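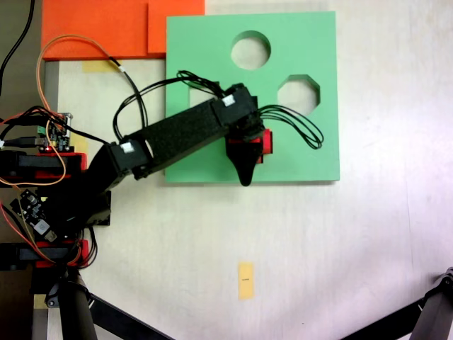 # Chapter 7: Watching a Robot Work

Each July the Prosasik training center opens its workshop to visitors for one afternoon. Most of the people who come have never stood next to a robot arm. They walk in, watch for a few minutes, ask how much it costs, and move on to the next bench. This chapter is about how to stay longer than that and come away with something you can use.

We follow one visit from start to finish. The group came from Pultia, a packaging firm with 187 employees and no automation beyond two conveyors. Amber Hoekstra, the production manager, wanted to find out whether a small arm could take over a sorting task on her line. She brought Arnar Bach, a maintenance electrician, and gave him one instruction: write down what goes wrong.

The demonstration was run by Lilla Erdős. Her bench held a small black arm and a green board with shaped openings, one round and one octagonal. Shape boards like this are common in teaching. A round part can go into a round hole at any angle. An octagonal part has to be turned until its sides line up, and a small error in rotation will stop it at the rim. The same arm can look reliable on one opening and poor on the other.

## 7.1 Before the demonstration starts

A visitor learns a good deal before anything moves. Look first at how the arm is mounted and where its cables run. A cable that crosses the work area can catch on a part or pull against a joint. Look at the fingertip as well. A tapered tip reaches into tight places but gives less surface to hold with.

Bach spent his first few minutes on the wiring and asked three questions:

- What happens if the controller loses power with the arm raised?
- Who is allowed to restart it?
- How is the board's position set at the beginning of a shift?

The third question turned out to matter most. Erdős explained that the board was placed by hand and that the arm's stored positions assumed it had not moved. Hoekstra asked her to shift it slightly and run the task again. The round part still went in. The octagonal part landed on the rim and stayed there.

A host who agrees to a request like this is doing you a favor. A failed attempt shows where the limits are – a smooth run only shows that the limits were not reached.

## 7.2 What to record

Bach's notes fit on a single page. For each attempt he wrote the part, the opening, the result, and whether a person had to step in. He left out speed, which he thought could be adjusted later. Hoekstra disagreed, as her line handles over 2000 pieces a shift, and we return to their argument in Section 7.4.

**Key terms in this chapter:** end effector, repeatability, fixture, cycle time, manual intervention.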